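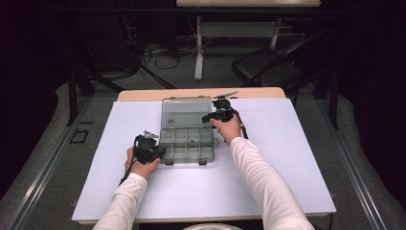 Drita thinks I should stop comparing the two fingertip sets by feel and write down the force on the trigger each time, or in September we will argue about the same thing again. She is right, so I start with this entry.

2020-05-13, hand-held grippers, box lid task

Purpose: decide which fingertips we order for the next batch of grippers. The candidates are the Mostitz tips (narrow, ground flat inside) and the Flasineck tips (a little wider, with fine teeth). Both fit the same holder, so a change takes two screws and some patience.

Task: the clear compartment box on the white foam board, one gripper in each hand. Open both latches, lift the lid, lay it back, close it again, press the latches until they click. The compartments stay empty for now. I wanted to begin with parts inside but then every mistake becomes ten minutes of picking up washers.

Procedure for one block: 53 cycles with one set of tips, a pause, then 53 with the other. I did the first blocks and Sotiris did the next. He is left-handed and this matters more than I expected, see below.

Mostitz tips
The thin lid edge is easy to catch. The tip goes under the edge at the first or second try and I don't need to push the base against the board. Closing is also fine. The weak point is the latches. The flat face slides on the smooth plastic, and when it slides I squeeze harder, and then the whole base turns a few degrees. After the block my right thumb was tired.

Flasineck tips
Opposite behavior. The teeth hold the latch well and I can use a light squeeze. But the width is a problem at the lid edge, I had to come from the corner and lift there first – this bends the lid, and I don't like how it sounds. Also the teeth leave small scratches. For our own box it is not important. For a customer's part it would be.

Trigger readings
Drita's load cell was mounted only for the last block, so these are not final. The amplifier shows raw counts and the zero was at 85 before I started. Highest value on a latch with Mostitz: 1,712. Highest value on a latch with Flasineck: 708. I did not convert to newtons yet, the calibration sheet is in the Michailidis folder and I have no access. Please, who has it, put a copy in the shared one.

Cables
With the right hand far up the board, the cable pulls back on the wrist. It is a small pull but it is always there, and it moves the aim when I try to go slowly. Sotiris asked for a clip on the forearm. I would first try a softer cable, the Primville type we used on the old controller.

Left and right
Sotiris gets cleaner openings with the left gripper, I get them with the right. In my first table I had compared left gripper against right gripper and nearly wrote that the left one has play in the joint. I checked it with the feeler gauge and found no play. From now on we write "strong hand" and "other hand" in the table.

To do
– Mostitz tips with a thin rubber layer on the inside face. Ask the workshop if they can glue 0.5 mm.
– Repeat all blocks with the load cell on both triggers.
– Fix the base to the board with tape for one block, to see how much of the squeeze comes from the base turning.
– Order nothing before this is done.

Note from Sotiris, added later: I would also try one tip of each kind on the same gripper, teeth below and flat above. The holder allows it. If you agree I prepare one set tomorrow.

I agree, but please mark it with paint so it doesn't go back in the drawer with the others.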